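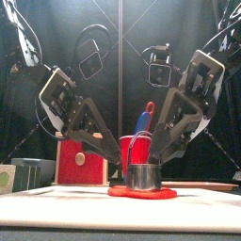
Two-Arm Bench: Pre-Session Safety Checklist, with Comments

Completed by: Ramil Catacutan
Checked by: Jolanta Jabłońska
Date: 2025-09-25
Teams on the bench: Nelis (first half), Sisay (second half)

Thanks to everyone who stayed back to help get through this one. I've written my comments a bit longer than the form really wants, mostly for the newer members who haven't done an inspection yet and keep asking me what I'm looking for when I squint at a cable. Please read it before your turn!

1. Emergency stop
OK. Pressed and reset from both operator stools. The left one is a touch stiff, so give it a proper push with your palm. If you're a leftie, try it once before you start — it feels different from that side.

2. Arm mounts and base bolts
OK. All snug. Jolanta put a new paint line across each bolt head, and if the line on the bolt ever stops matching the line on the base, power off and come and find one of us.

3. Cables
OK, with a comment. The cables loop along the outside of the upper links and over the wrist cameras, and they need to keep that slack. Move each arm slowly through its full reach and watch the loops the whole way. The right-hand wrist cable was rubbing a little at full stretch, so I've re-tied it. Nelis, could you look at it again when you hand over?

4. Grippers
OK. Finger screws checked on both sides. The black fingers taper to quite a narrow tip, and I know they look harmless when they're parked, but keep your own fingers well away from them while the power is on. Long hair tied back, sleeves rolled, lanyards off. Yes, me too, I forgot mine last time and was told so.

5. Arm-to-arm clearance
NEEDS ATTENTION. With both arms reaching for the middle of the table, the two tips come in over the pot from opposite sides and there isn't much room to spare. Until Sisay have finished their new approach path, run any two-arm task at 40 per cent speed, with one person at the stop and doing nothing else. No chatting to that person, please, however good the story is.

6. Wrist cameras
OK. Both feeds came up at 1080 and both lenses have been wiped. Use the soft cloth in the Feler tin and never the paper towel, it leaves fluff everywhere.

7. Table objects
OK, with comments.
— Steel pot: sits on the red knitted trivet. Check that the wire handle moves freely, and keep the pot empty. We're not ready for water, lovely as that would be.
— Red cup and blue-handled utensil: stand the cup behind the pot, with the red loop on the handle at the top. Any cup with a split goes in recycling.
— Red cabinet: give the round knob a gentle tug before you begin. It had worked loose, and I've glued it back on.
— Grey bowl, blocks and brown tray: look for chips and splinters. None found.

8. Tabletop
OK. A few grey smudges, nothing sticky. A damp cloth at the end of the session will do.

9. Backdrop, pole and struts
OK. Clamps tight. Please don't hang your jackets on the struts, it makes the backdrop sag.

10. Floor and walkway
FIXED. There were school bags all down the walkway. Bags now live on the hooks by the door, and the extension lead has been taped down.

11. Session log
OK. The Nonau folder is on the shelf under the monitor. Write down every stop, even the silly ones, with your initials and which arm was moving.

Still to do
Sisay: new approach path, then repeat item 5 with Jolanta watching.
Nelis: second look at the right wrist cable.
Ramil: order more cable ties, we're down to 5.

Cleared for use at reduced speed. R.C. / J.J.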